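Start Werkstattbuch Rezepturen Chargen Material Suche

Werkstattbuch, Mittwoch, 13. April

Charge 398 ist aus der Form, und ich bin begeistert! Ich schreibe das gleich auf, solange ich noch weiß, was ich gestern alles anders gemacht habe, denn die Notizen auf dem Klebeband am Topf sind schon halb verwischt.

Ausgangspunkt war ja der Ärger mit den Dezember-Stücken. Wir hatten damals die Lauge mit dem vollen Wasseranteil angesetzt, das Ganze bei der warmen Heizung stehen lassen, und dann kamen nach zwei Wochen die ersten Flecken durch. Yeshi meinte gleich, das Öl sei schuld. Ich habe lange auf die Lauge getippt. Inzwischen glaube ich, dass wir beide ein bisschen recht hatten: Das Sonnenblumenöl aus dem angebrochenen Kanister roch schon beim Öffnen leicht nach Wachsmalstift, und die weiche, nasse Masse hat ihm wohl nicht gutgetan.

Also jetzt ganz ohne Sonnenblumenöl. Oliven, Kokos, etwas Sheabutter und ein kleiner Anteil Rizinus, weil mir der Schaum sonst zu flach ist. Das Olivenöl ist das neue von Aksoy, sehr hell, fast ohne Grünstich. Ich hatte bei der alten Lieferung immer diesen Elfenbeinton, der an sich hübsch ist, aber eben kein Weiß. Mit dem hellen Öl kommt man erstaunlich nah heran, auch ganz ohne Titandioxid!

Überfettung diesmal bei zehn Prozent. Das ist viel, ich weiß, und Marama hat beim Durchrechnen die Augenbrauen hochgezogen. Aber für die Handseife am Waschbecken will ich genau dieses Gefühl, dass die Haut nachher nicht spannt (wer den ganzen Tag Töpfe spült, weiß, wovon ich rede). Wasser habe ich reduziert, die Lauge war entsprechend kräftig, also Brille, lange Handschuhe, Fenster auf, Tür zu. Bitte auch in Zukunft so, auch bei kleinen Ansätzen.

Die Öle hatte ich diesmal früher vom Herd genommen und länger stehen lassen als sonst. Lauge und Fette waren beide nur noch handwarm, als ich sie zusammengegossen habe. Bis zur leichten Spur hat es mit dem Stabmixer kaum länger gedauert als sonst, ich habe in kurzen Stößen gemixt und dazwischen von Hand gerührt. Herrlich ruhige Masse, wie dünner Vanillepudding. Kein Grieseln, keine Fettaugen, nichts, was am Rand stockt. Genau so möchte ich das immer haben!

Geformt wurde in den neuen Silikonmulden von Bremness, denen mit der leichten Taille. Ich war skeptisch. Taillierte Stücke reißen beim Entformen gern in der Mitte, wenn sie noch zu weich sind, und bei Charge 396 sind mir zwei sauber durchgebrochen. Diesmal habe ich die Formen über Nacht stehen lassen und heute früh noch kurz ins Gefrierfach gelegt. Sie sind herausgeflutscht wie nichts. Kanten glatt, keine Blasen auf der Oberseite, ein ganz feiner Hauch Sodaasche an den Stücken, die außen am Blech standen. Den lasse ich, der wäscht sich beim ersten Benutzen weg.

Zur Ascheschicht noch eine Beobachtung: Die innen stehenden Formen hatten gar nichts. Abdecken hilft also doch, aber die Folie reichte nicht bis an den Rand. Beim nächsten Mal die große Holzkiste darüberstülpen.

Geruch: fast keiner. Leicht fettig-süß von der Sheabutter, nach dem Ausreifen wird davon vermutlich kaum etwas bleiben. Ich würde diese Charge gern ganz unbeduftet lassen. Wir haben genug Lavendel im Regal, und für die Leute, die nichts im Gesicht vertragen, gibt es bei uns bisher nur die Nustia, und die ist ihnen zu hart und zu kantig.

Dann noch das leidige Thema Ablage. Die schönste Seife wird Matsch, wenn sie im eigenen Wasser liegt, und gerade die mit hohem Olivenanteil quillt unten auf und wird schleimig. In einer geschlossenen Schale steht das Wasser, auf einem Rost läuft es ab, so einfach ist das. Trotzdem liegt ein Stück eben gern in einer Schale, sieht ja auch nach etwas aus.

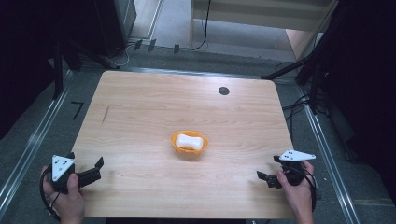 Marama Pearce schrieb dazu am Nachmittag auf den Rand, ihr sei die Schale gleich, solange das Stück zwischen zwei Wäschen einmal richtig durchtrocknet; sie lege zu Hause einfach zwei Seifen abwechselnd hin, und die mit Olive halte so deutlich länger als die gekaufte. Außerdem solle ich bitte nicht schon wieder nach vier Wochen das erste Stück anschneiden, eine Olivenseife brauche ihre Zeit, und wer zu früh wasche, dürfe sich über Schleim nicht beschweren.

Punkt für sie. Ich habe bei der letzten Olivencharge tatsächlich viel zu früh getestet und dann ein halbes Notizbuch über mangelnde Festigkeit vollgejammert. Die gleiche Charge war im Herbst wunderbar.

Deshalb jetzt als fester Plan: Alle Stücke auf das Gitter im hinteren Regal, mit Abstand, alle paar Tage wenden. Zwei davon wiege ich regelmäßig, um zu sehen, wann kein Wasser mehr weggeht. Die Waage bitte vorher auf die Steinplatte stellen, auf dem Arbeitstisch wandert die Anzeige, sobald jemand daneben rührt. Gewicht und Datum kommen auf den Zettel am Regal, nicht hier ins Buch, sonst sucht man sich wieder dumm und dämlich.

Der Streifentest heute Mittag war noch deutlich im alkalischen Bereich, wie zu erwarten. Ich habe trotzdem die Zungenspitze drangehalten, alte Gewohnheit, und es hat nicht gezwickt. Yeshi Tamiru findet das unmöglich und besteht auf dem Indikator. Machen wir künftig beides, er das eine, ich das andere.

Offene Fragen, die mich gerade umtreiben:

Wie viel vom Weiß bleibt nach dem Reifen? Olivenseife bleicht meistens noch ein wenig nach, Shea kann aber ins Gelbliche ziehen. Ich lege ein Stück in die dunkle Schublade und eines ans Fenster, dann haben wir einen Vergleich.

Reicht der Rizinusanteil? Beim Probewaschen mit den Abschnitten kam ein feiner, cremiger Schaum, richtig schön dicht, aber großblasig wird der nie. Mir gefällt er so. Wer Blasen will, soll die Amenura nehmen.

Und könnte man einen Teil des Wassers durch Haferwasser ersetzen, ohne dass die Farbe kippt? Ich würde dafür einen Miniansatz mit 300 Gramm Fett machen, in einer der alten Einzelformen, damit im Fall des Falles nicht viel verloren ist. Haferflocken sind da, durchs feine Tuch gießen und vorher gefrieren, sonst wird es in der Lauge zu heiß und alles karamellisiert.

Noch zu besorgen: Natriumhydroxid (die Dose ist fast leer, und die neue bitte wieder mit dem Deckel, der wirklich schließt), pH-Streifen, ein zweiter Silikonschaber. Der alte hat an der Spitze einen Riss, in dem sich Leim sammelt.

Morgen setze ich den Hafer an. Ich freue mich jetzt schon aufs Rühren!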